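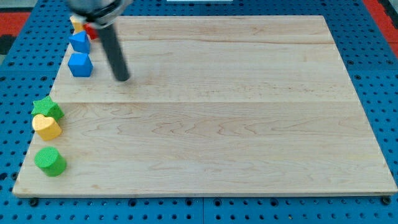
Maple boards: questions we keep getting

Etotholm Boards and Blanks. Last tidied up in June. Written between orders so excuse the typing.

What wood is it?

Maple. Pale, cream to honey. Goes a bit more golden over the years, faster if it sits by a window. We don't stain anything.

There's a line straight across mine. Is it cracked?

No. It's the join. Two planks glued edge to edge, most of our boards are made that way. Run a fingernail across it. Smooth = fine. If you can feel a step or see daylight through it, send us a photo and we'll swap the board.

Why not use one wide piece?

Wide maple is dear and it likes to cup. Two narrower planks stay flatter. We do sell single plank boards now and then, ask first, they go quickly.

The two halves don't match. One's plain and the other's all swirls.

Yes, the swirly one has more figure. Some people call it flame. It's the way the tree grew, nothing has been printed or burnt on. Hạnh Cù does the matching here and she goes by colour first, grain second, so you do get a quiet plank next to a lively one. If you want both plain, or both wild, put it in the order notes. We'll do our best, no promises.

What are the little dark flecks?

Part of the wood. Small mineral marks and the odd pin knot. Won't wash off, won't spread. Please don't sand them out, you'll be there all day and end up with a dip.

What sizes do you do?

Small is 308 mm on the long side, large is 367 mm. That's it for the standard ones. Anything else is a custom job, see further down.

Does it come oiled?

Gitberg range, yes, two coats. Nuchit range, no, bare wood, sanded and ready for whatever you want to put on it. Check the label before you start, we get a lot of emails from people who've tried to paint an oiled board and it all came off in beads.

Which oil should I use?

Food safe mineral oil if it's for the kitchen. Warm the bottle in a bowl of water, wipe on, leave overnight, wipe off the extra. Hard wax oil is good too for a shelf or a tray. Not olive oil, it goes sticky and smells.

How often?

When it looks dry and chalky. Once a month for a board in daily use. A shelf, maybe once a year, maybe never.

Can it go in the dishwasher?

No. Not even once. Not even the quick wash. The join is the first thing to go.

How do I wash it then?

Warm water, bit of washing up liquid, wipe both sides, stand it on its edge to dry. Don't lay it flat on a wet worktop, one side swells and you've got a rocking board by teatime.

It's already rocking. Can I save it?

Usually. Hump side up, damp cloth underneath, a few heavy books on top, leave it a day or two. Then let it dry standing up and oil both sides. If it still rocks after that it probably needs planing. We can do that if you post it back, you pay postage one way.

I want to sand mine. What grit?

Start at 100, then work up as fine as you can be bothered. Go with the grain. On the swirly parts the grain runs all over the place so go lightly and don't stay in one spot. Wipe with a damp cloth in between, let it dry, sand again. It stops the fuzz comming up later.

Can I screw into it?

Yes but drill a pilot hole first. Maple is hard and it splits near the ends. Keep clear of the join as well. If you're fixing it to a metal frame or a bench, make the holes in the board a bit oversize so the wood can move.

Do you do custom sizes?

Yes. Email with length, width, thickness and what it's for. Allow 5 weeks, more before Christmas. Lamduan Luangrath answers the custom emails, mornings mostly, so if you write after lunch you'll hear back the next day.

Can I get it engraved?

Not at the moment. The chap who did it for us has retired. Try a local trophy shop, they often have a laser, and the bare boards take it better then the oiled ones.

Can I collect?

From the Drirnurgate unit, yes, wait for the email saying it's ready. Ring the side bell, we can't hear the front one over the planer. Parking is round the back.

What about returns?

Unused, fine, send it back and we refund the board. Cut, oiled or sanded by you, sorry, no. Custom ones no, unless it's our mistake.

Do you sell offcuts?

Bags of them, collection only. Good for coasters, toy blocks, kindling. First come first served.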